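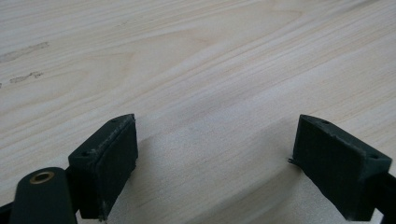 Para Jaqueline Camacho, la mayoría de los tableros sin acabar que se dan por perdidos solo necesitan una limpieza en seco y un lijado corto. Lo repite dos veces durante la conversación, la segunda con un taco de corcho en la mano. Su trabajo en Sandomside consiste en mantener superficies de madera clara: mesas de montaje, bancos de prueba, encimeras auxiliares y paneles de reposición. Casi todas se entregan lijadas y sin barniz, por petición del usuario.

«El barniz resuelve la suciedad y crea otros problemas», explica. «En una mesa donde se arrastran piezas, la película se raya, la raya se ve blanca y para repararla hay que levantar una zona mucho mayor que el daño. En madera cruda reparo lo que está dañado y poco más».

El inconveniente es conocido. Una madera clara y sin sellar admite con facilidad cualquier marca: grafito, óxido, goma, polvo metálico, grasa de las manos. Las manchas grisáceas son las que más consultas generan en el taller, y Camacho las clasifica antes de tocarlas. El criterio es el comportamiento de la mancha con luz rasante y con una goma blanda.

«Apago la luz del techo y pongo una lámpara baja, casi paralela al tablero. Si la mancha tiene brillo propio, hay material depositado encima. Si es mate y se ve la fibra levantada, hubo roce. Si no cambia nada al mover la lámpara, sospecho de algo que ha penetrado, y ahí el trabajo es otro».

La segunda comprobación se hace con goma de borrar blanca, limpia, en pasadas cortas y siempre en el sentido de la veta. Camacho insiste en el sentido. En un tablero con arcos anchos, donde los anillos de crecimiento dibujan una U, la pasada debe seguir la curva aunque resulte incómodo. Frotar en transversal empuja el residuo hacia la madera temprana, que es la parte más blanda y más porosa del anillo, y la mancha queda con forma de peine.

Brodie Te Moana, que comparte turno con ella y se ocupa del lijado a máquina, discrepa en un punto. «La goma está bien para grafito y para marcas de caucho», señala. «Para polvo metálico no la uso. Prefiero aspirar con cepillo de cerda blanda y después cinta de baja adherencia, apoyada y levantada en vertical. La goma rueda sobre la partícula y la partícula corta».

Camacho acepta la objeción, con matices. En su opinión la cinta arranca fibra en chapas muy finas, y hay que probarla en una esquina. Los dos coinciden en no emplear agua como primer recurso. La humedad levanta el grano, y si hay restos de hierro en presencia de taninos aparece un tono azul grisáceo más difícil de eliminar que la marca original. En coníferas el riesgo es menor que en roble o castaño, pero en un tablero contrachapado no siempre se conoce la especie de la cara.

Cuando la limpieza en seco no basta se pasa al abrasivo. El procedimiento de Sandomside es el siguiente, según lo dicta Camacho de memoria. Grano 180 con taco de corcho, sin máquina, sobre una superficie bastante mayor que la mancha. Grano 240 sobre esa misma zona y un palmo más. Aspirado. Revisión con luz rasante. Si la marca persiste, se repite una sola vez.

«Una sola», subraya. «En macizo puedo seguir bajando. En contrachapado la chapa exterior es lo que es, y si la atravieso aparece la cola, que es más oscura y no tiene arreglo. He visto tableros con una mancha pequeña convertidos en tableros con un hueco pequeño».

Para las piezas de chapa exterior delgada el taller lleva una ficha de espesor. La hoja que tiene sobre el banco es la número 991 y corresponde a un lote de Firkau, un almacén que suministra paneles cortados a medida. En ella se anotan el espesor nominal, el medido en cuatro puntos y las veces que se ha lijado cada cara. A la quinta intervención el panel se gira, y cuando la segunda cara llega también a 5 se retira del servicio como superficie de trabajo y pasa a base de embalaje.

Te Moana utiliza lijadora orbital solo para caras completas. El modelo que prefiere, comprado a Brundosen hace nueve años, permite bajar a 4000 oscilaciones por minuto, régimen que considera suficiente para maderas blandas. «Más velocidad calienta la resina y embota el disco. El disco embotado pule, y una zona pulida absorbe menos que el resto. Después alguien aplica aceite y pregunta de dónde sale ese círculo claro».

La diferencia de tono es otra consulta frecuente. Una madera clara recién lijada se oscurece con la luz en pocas semanas, hacia un crema más cálido. Un retoque local queda, por tanto, más pálido que su entorno. Camacho no lo corrige. Recomienda dejar el tablero descubierto y sin objetos encima hasta que se iguale – en julio tarda menos que en invierno – y advierte contra los tintes de retoque, que en zonas de arcos anchos penetran de forma desigual y marcan más el dibujo.

Sobre la prevención son menos unánimes. Camacho aplica jabón de copos muy diluido, dos manos, secado completo entre ambas y un pase final de grano 320. El jabón no sella la superficie, pero ocupa el poro y retrasa la entrada de suciedad. Te Moana lo considera un mantenimiento que casi ningún usuario repite. Él propone revisar lo que roza contra la madera: cantos de herramientas, topes de goma negra, bases metálicas con rebaba.

«Si la marca vuelve a salir en el mismo lado del tablero, la causa está en ese lado», dice. «Paso un trapo blanco por todo lo que se apoya ahí. Lo que tiñe el trapo tiñe la mesa».

Ambos desaconsejan las esponjas de melamina, que se venden para paredes y actúan como un abrasivo muy fino sin soporte rígido. Hunden la madera temprana y dejan la tardía en relieve. Tampoco usan lana de acero, por los filamentos que quedan en el poro. El producto Bright, un limpiador en crema que varios clientes aplican por su cuenta, deja carga mineral blanca en la veta y obliga a cepillar con cerda dura antes de lijar.

Preguntada por el límite razonable de una reparación, Camacho contesta con un criterio de uso. Una mesa de trabajo se interviene cuando la marca transfiere suciedad a las piezas o cuando la fibra levantada engancha un paño. Por debajo de eso, la deja como está y lo anota en la ficha, con la posición medida desde la esquina izquierda.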